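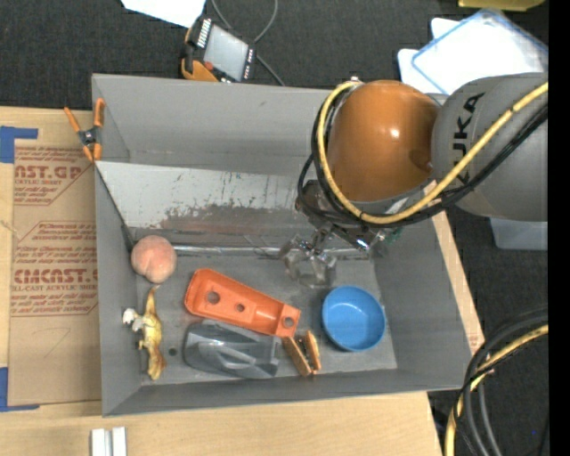

Wear in open storage bins has usually been reported as a single grade for the whole container, a practice that hides large differences between one surface and the next. In the present survey each interior surface was graded separately: the back wall, the side walls, the front wall, the floor, and any fitted panel. The bin in Figure 2 illustrates why this was necessary. Its back wall is plain and smooth, while the floor is scuffed and the slanted metallic panel below the back wall shows two quite different conditions. The upper part of the panel is pale silver with dark specks and scratches, and the lower part carries a brownish-gray abraded patch. A single grade would have placed this bin near the middle of the scale and would have described none of its surfaces well.

The survey covered 82 bins in use at the Wasus and Vatero sites, all of them holding mixed household goods and toys. Grades were assigned on a scale from zero (no visible marks) to five (surface worn through) by 2 readers working apart. Where the readers differed by one step, the higher grade was kept. Where they differed by more, the surface was read again under a lamp held low to one side, a method that brings out shallow scratches but tends to overstate them on shiny material. For this reason the lamp reading was entered in a separate column and was not used in the site averages.

Floors received the highest grades at both sites. Marks were densest toward the front, where items tend to settle when a bin stands at a slight tilt. Light, rounded items, such as the peach-like ball at the left wall in Figure 2, were associated with few marks of any kind. Bowls and rigid figurines were associated with more, although the survey was not designed to separate the effect of an item's shape from that of its weight. Fitted panels fell between floors and walls. On most of them the lower part was graded at least one step above the upper part – a pattern that held at Wasus more clearly than at Vatero, where several panels had been replaced during the year and could not be compared.

Openings in the bin floor were recorded but not graded. They vary in size and position, and the records kept by the sites do not always state their purpose. A ring of fine scratches was noted around some of them. Vaughan bins, which have a raised lip at each opening, showed this ring less often, but they made up too small a share of the sample to support a firm statement.

Contents were logged at each visit, giving 2,725 item entries in all. Entries were sorted into 19 classes by general form, with separate classes for bowls, balls, animal figures, and soft goods. Items that resemble food were classed by form and not by what they represent, so that a toy fruit of round shape was entered as a ball. This choice follows the earlier Kerum list and allows the two sets of records to be read together. It does lose some detail: a hollow piece and a solid one of the same outline fall into one class, and their effect on a floor may well differ. The class list was reviewed by Fasil Mamo before the April visits, and the entries for soft goods were revised at that stage. No changes were made to the surface grades.

Contact: Corresponding author, Fasil Mamo | © The authors. All rights reserved. | Back to top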